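Your Customer Table Is Not a Customer
By Ah-rin Cha
Monday, December 11, 2023
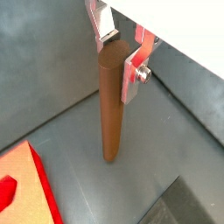 The number on the slide

In May I sat in a quarterly review where a marketing team reported 504 new customers from a single campaign. The slide had a green arrow on it. The finance lead asked how many of them had bought something, and the answer took two days to arrive. It was 300. The other 204 were email addresses that had been created by a discount form, and a fair share of those belonged to people who were already in the database under a different address.

No one had lied. The platform counted a new profile as a new customer, the dashboard repeated what the platform said, and the slide repeated the dashboard. I have worked on customer data for retail and subscription companies for 18 years, and I have seen some version of this slide at nearly every one of them.

My view is that most companies that say they want a unified view of the customer should stop trying to build one. They should pick the few decisions that depend on knowing who a person is, fix the data behind those decisions, and leave the rest alone.

What a profile is

A customer profile is a guess. A piece of software looks at a login, a cookie, a phone number typed in at a register and a shipping address, and decides that all of these belong to the same person. Sometimes the link is strong, as when someone logs in on two devices with the same password. Sometimes it is weak, as when two visits come from the same home connection on the same evening.

Once the guess has been made, it goes into a table and the uncertainty is gone. The row looks like every other row. An analyst who pulls it six months later has no way of knowing whether it was built from three logins or from one shared tablet on a kitchen counter.

I worked with a home goods retailer called Pargate that had merged its store and online records over one winter. The match rules were generous, and they had been set that way on purpose. The project was being judged on how many store shoppers could be tied to an online account, so loose rules made the project look good. Married couples became one person. So did a mother and her adult son who had the same first initial and had once shared an address. The son got emails about curtains for a year and the mother lost her loyalty points when he closed his account.

The points were restored after she called. What bothered me more was that the marketing team had been using those merged records to decide who was a high-value shopper. Two average shoppers added together look like one very good one. Pargate was sending its best offers to households and thinking of them as individuals, and the spending targets for the next year were set from the same numbers.

Why the projects keep getting bought

I understand the appeal. A company has a web analytics tool, an email tool, a point-of-sale system, a support desk and an app, and each one gives a different count of active customers. Executives find this embarrassing. A vendor arrives and offers to put everything in one place, and the demonstration shows a smiling person with a timeline of every click, purchase and phone call down the left side of the screen.

The demonstration is accurate for that one person. The demo data was made by someone who knew what it was supposed to look like. Real timelines have gaps of months, returns with no matching purchase, and support calls logged under the name of the agent.

There's also a budgeting reason. Money for a new platform is easier to get than money for cleaning up the old systems. A platform has a name and a launch date. Going through the point-of-sale records to find out why one region stores phone numbers with a leading zero has neither. I have watched a company approve a three-year contract in one meeting and turn down a request for a part-time data steward in the next.

The vendors aren't the main problem. Most of the tools do what they say. They collect records and link them according to rules the buyer chooses. The trouble is that the buyer usually hasn't decided what the linked records are for, so the rules get chosen by whoever is in the room, and the person in the room has a match rate to hit.

Start from the decision

The best work I have been part of was at a meal kit company called Tendau, and it was small. The company wanted to know which subscribers were likely to cancel. The first proposal was to bring in everything: site visits, app sessions, ad exposure, recipe ratings, delivery complaints, social media. It was going to take a year.

The head of retention asked what they would do differently if they knew. She had a team that could make a limited number of phone calls a week and one type of credit they could offer. That was the whole menu. So the question became who should get a call, and for that they needed to know three things about each subscriber. Had a delivery gone wrong recently, had they skipped more weeks than usual, and had they already been given a credit?

All three were in systems Tendau already owned. The work took 9 weeks, and most of that time went to delivery complaints, which were stored as free text. There was no web tracking in it at all. The team began making calls from the new list and compared results against a group that wasn't called. The calls helped with people who had had a bad delivery. They made no difference with people who were skipping weeks. Tendau stopped calling the second group.

I think about that last step a lot. Stopping was possible because the team had one decision, one action and one comparison. If the same finding had come out of a large platform, it would have been one segment among dozens and I doubt anyone would have acted on it.

The argument on the other side

A former colleague who now runs analytics at Bettencourt, a travel company, disagrees with me, and her argument is a good one. She says that if you only collect data for decisions you already know about, you will never find the ones you don't. Her team noticed that people who read the baggage policy page twice before booking were much more likely to call support later. They weren't looking for it. They found it by having the web and support data side by side.

I accept the example. I would say two things about it. Bettencourt has people whose job is to look, and they have time set aside for it. Most companies I have worked with don't have that. They have two analysts who spend the week answering requests, and a large pool of linked data gives those two analysts more requests to answer. The other thing is that her finding didn't depend on knowing who anybody was. It could have been seen with anonymous sessions and a support form that recorded the last page visited.

That second point applies more widely than people expect. A lot of what marketing wants to know is about groups. Which page causes confusion, which offer brings people back, which store has long waits. You can answer these without following anyone from the phone to the laptop to the register. Individual tracking costs more, carries more legal risk and makes customers uneasy. It ought to be kept for cases where the answer changes what you do for that one person.

Consent is a data quality issue

Privacy usually gets its own meeting with its own lawyers, and the analytics team hears the outcome later. I think this is a mistake on practical grounds alone. Data that people gave you on purpose is better data. A customer who tells you her shoe size because she wants the right shoes will give you the correct one. A customer who has to enter a birthday to get past a screen will pick January 1.

At a cosmetics brand called Umus, the sign-up form had fourteen fields, and the loyalty team was proud of how complete the profiles were. When we looked at the phone numbers, a large portion could not have been real. The form was cut to four fields. Completeness on paper went down, and the email team complained that they had lost their birthday campaign. Nobody on the customer side wrote in to ask for the other ten fields back.

What I would ask for

If I were running a marketing department going into budget season, I would ask each team to write down the decisions it makes that need to be made person by person. I'd want the decision, who makes it, how often, and what the options are. I expect the list would be short. Then I would ask what data each decision uses now and how often that data is wrong, and I would spend money on the wrong parts first.

I would ask for match confidence to be kept in the table, next to the match, where an analyst can filter on it. Every tool I have used can produce some kind of score and most companies throw it away on import. I would also have one written definition of a customer. It can be anyone who has paid us in the last year, or anyone who has ever paid us. I don't much care which, as long as a discount form can't create one.

And I would stop paying bonuses on match rates. The people at Pargate who set those loose rules were good at their jobs. They were asked for a higher number and they delivered it.

The company from the first section still reports new profiles every quarter. They have added a second line to the slide for first purchases, in smaller type, under the chart.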